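Home Robotics > Builds in Progress > Gripper for a garage arm, wrist view in the simulator

Page 1 of 1

mfarq_garage
20 April 2020

I've been building a small arm on the bench in my garage since March and I'm at the gripper. The arm is mostly printed parts and hobby servos, with a wrist plate I cut at the Moncrieff shop before they shut the doors. I can't get back in to use the mill, so I'm doing what I can in simulation and printing the rest at home.

The gripper is two straight fingers on a bar, driven by one servo through a pair of gears. Total mass of the hand without the wire is 263 grams on the kitchen scale. The arm lifts that fine at half reach and complains at full reach.

What I want to settle before I print the next set is finger length and whether a camera mounted behind the bar can see enough to be useful. I can shorten the fingers, but then I lose clearance over the edge of the parts bin.

Anybody done this with a camera that close to the palm?

Heather

tolliver9
What simulator, and what are you picking up?

Also if it complains at full reach I'd fix that before worrying about a camera. Which servo is on the shoulder?

mfarq_garage
Simulator is the one that comes with the Nonness arm kit, the free version. Picking up 3D printed blocks and later on bolts out of a bin.

Shoulder is a Hastura 41, the metal gear one. I have a second one I could double up with but I'd have to redo the bracket.

tolliver9
Double it up. One of those on the shoulder is light for what you're describing. I ran a single on mine for two months and it got hot enough to soften the horn mount.

benchdog_ray
I'd disagree with that. Doubling servos on one joint means they fight each other unless you match the centers really carefully, and the cheap ones drift. Put a spring or a counterweight on the shoulder instead. I used a screen door spring from the hardware store and it took most of the load off.

On the camera, I think mounting it behind the bar is a mistake. Put it off to one side on a stalk and angle it in. You get a look at the part from an angle and the fingers don't sit in front of it at the moment you need to see.

tolliver9
Matching centers takes ten minutes with a servo tester. A spring gives you a different load at every angle, so now your tuning is wrong everywhere except one spot.

benchdog_ray
It's a garage arm picking up blocks. It doesn't need to be tuned everywhere.

kestrel_pm
Side stalk works but it catches on the bin. I broke two. I moved mine back to the palm and I've left it there.

Heather, what does the camera see in the sim with nothing loaded? I'd start with that. Turn off the table and the bin and just look at where the fingers land in the view. If they take up too much room with nothing else around, adding a bin won't help.

mfarq_garage
Good idea, I did that tonight. Empty world, only the hand, fingers open. I left the material plain gray and didn't put pads on.
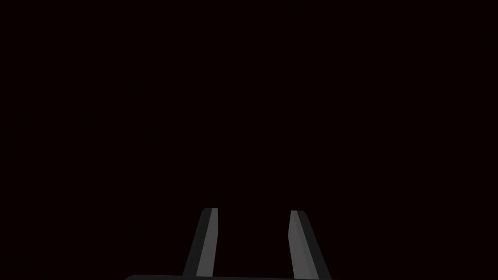 The servo stays single for now. I'm going to try Ray's spring first because I have one in a drawer, and if the tuning is bad I'll go to two and redo the bracket. That's a Saturday's work either way.

For the fingers I'm leaning toward keeping the length. The bin wall is the thing I can't change, it's an Ellham bin and I have a whole rack of them.

kestrel_pm
I'd keep the length too. There's plenty of view left over past the tips. Put a block in next and drive it closed, that's when you find out if the part disappears.

Add some light to your world while you're at it. I trained a color threshold in a sim with a dark background once and it was useless on my real bench, which is bare pine under a shop light.

benchdog_ray
Still say side stalk, but fine. If you're staying in the palm at least make the tips thinner. You don't need square ends for blocks that size.

mfarq_garage
Square ends are for the bolts. I tried a rounded set on the first print and the bolts rolled out.

Block and a light are next. Does anyone know if the free version lets you save camera settings with the arm file? Mine went back to the default when I reopened it.

tolliver9
It doesn't. Write the numbers down or export the whole world and load that.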